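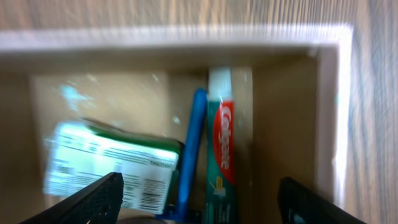
Hello Yolanda, and hello to everyone at the Sestholm fund who reads these after you,

It's been a busy stretch since my last report, so get a cup of tea. The short version is that the toiletry boxes are going out, people like them, we're inside the budget, and I have one request at the end which you can probably guess.

You'll remember that in spring we were still handing things over in carrier bags. It was quick but it was a mess, and the soap always ended up at the bottom with something heavy on it. We've now moved over completely to small cardboard boxes, packed on the long table at our end of the Arnberg building. I was the one dragging my feet over this (boxes cost money, bags were free), and I was wrong. They stack, they go on a trolley, and the people who collect them say it feels more like getting a parcel than getting a handout. One woman told me she keeps hers on the bathroom shelf and just refills it. I hadn't thought of that at all, and now I mention it to everybody.

Since the grant started we've packed and given out 397 boxes. That is the figure from the sheet by the door, which gets filled in as each one leaves, so I trust it more than my memory. The busiest week was in June, when up to 40 went out – the school holidays were coming and families were stocking up. The quietest was the week after, when it rained and I think we all stayed at home.

What goes in

The basic box is still a bar of soap, toothpaste, a toothbrush and shampoo, and then whatever extras suit the person. We ask rather than guess now. The order form used to be a whole page and is down to nine tick boxes, and most people fill it in standing up. The most ticked extra is deodorant, followed by razors. Hardly anyone wanted the bath salts we were given at Christmas, so those went to the summer fair and did very nicely on the tombola.

We've settled on keeping the soap in its carton. For a while we were taking it out to save space, but then it made everything in the box smell of soap, including the toothbrushes, and people couldn't read the ingredients. Two of our regulars have skin allergies and need the small print, so cartons stay on. Same with the toothpaste, if it comes in one.

The boxes themselves come flat from Kristiansen, and I'm happy with them. They are plain brown inside, strong enough to carry by the flaps if you're in a hurry, and they haven't gone up in price. We did try a cheaper batch from somewhere else and the bottoms sagged. I won't name the place, but I've kept one in the cupboard to show anybody who suggests it again!

How the packing goes

Friday is packing day. We start at ten and are usually done by one, with a break in the middle that gets longer every time somebody brings cake. The boxes are made up first and set out open along the table, then we go down the line with one product at a time. Soap goes in first because it's flat, then toothpaste along the side, and the tall bottles last. If you put the bottles in early you spend the rest of the morning working round them and knocking them over.

There's been some debate about whether to tape the lids. For now we fold them and leave them, so that anyone can have a look inside before they take one home and swap something if they like. About once a week somebody does swap, nearly always the shampoo. The swapped things go in a tray and straight back into the next lot.

Storage was the thing I worried about in my last report, and it's better but not solved. We've been given four shelves in the back corridor, which hold the soap and toothpaste comfortably. The bottles are still on the floor underneath, and I would like them off it before winter.

What hasn't gone so well

The delivery round to the Bitasari flats has been patchy. The lift there was out for most of a month, and carrying boxes up all those stairs is no joke. We ended up leaving them in the entrance hall with names on, and two went missing. I'd rather have a set time when people come down and meet us, and I've asked the residents' group whether that would work. No answer yet, I'll chase.

We also ran out of toothbrushes, which was my fault entirely. I'd ordered toothpaste twice and brushes not at all. The boxes that week had a note in saying a brush would follow, and it did, but it meant a second trip for everyone.

Money

The full sheet is attached as usual. Most of the grant has gone on soap, toothpaste and shampoo, then boxes, then a bit of petrol. The petrol is under what I'd put down, so I'd like to ask whether the difference could go on a bottom shelf and a decent trolley. Ours has a wheel that wants to turn left. If that needs a form, send it over and I'll do it the same day.

Do come along and see a packing morning, Yolanda – you did say you would, and ten o'clock isn't all that early. The side door is the one to use, as the front sticks.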